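Skoltik is an electronic music group from the port town of Akine. The group has 3 members, who write and produce all songs together and do not publish their names. Its music mixes slow dance rhythms with choir recordings and old organ sounds.

History

The group started as a studio project and gave no concerts in the first years. Its first album, Plinent, was recorded in a rented bedroom and sold 610 copies on cassette – all of them by mail.

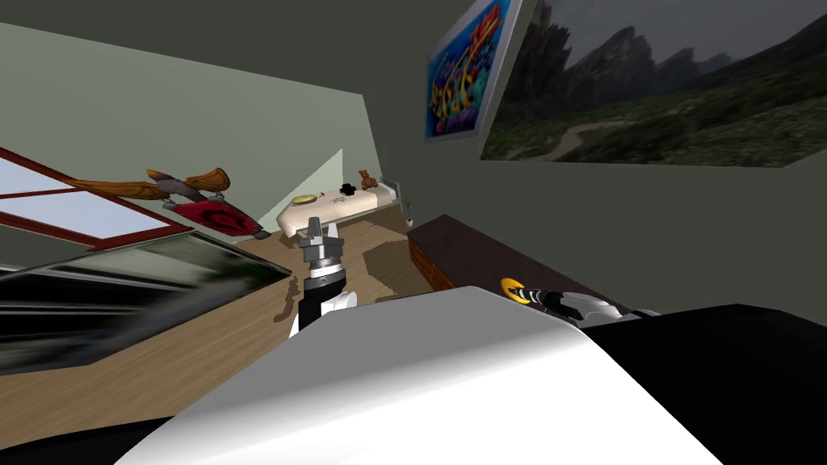

Computer-rendered bedroom with green walls and a sloped ceiling.

The second album, Dramani, was released on Wed 28 June and followed in July by a short tour of small halls. It is 106 minutes long and is divided in 3 parts, each one with its own choir. The last part has no drums. The single "Harbor Bell" was taken from the first part and became the best known song of the group.

Reception

Plinent received few reviews when it came out. Dramani was written about more widely, and most critics liked the choir parts, but several found the album too long. 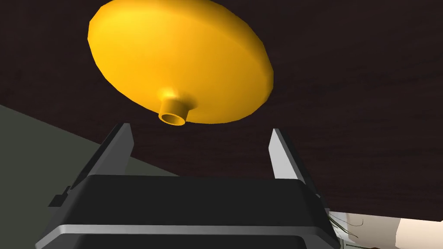
According to one reviewer, the second part "could lose half of its songs and stay just as strong", while the closing part was the best music the group had made. The same review complained that the voices are mixed too low.

Discography

Plinent (cassette, later also digital)
Dramani (double album)
Harbor Bell (single)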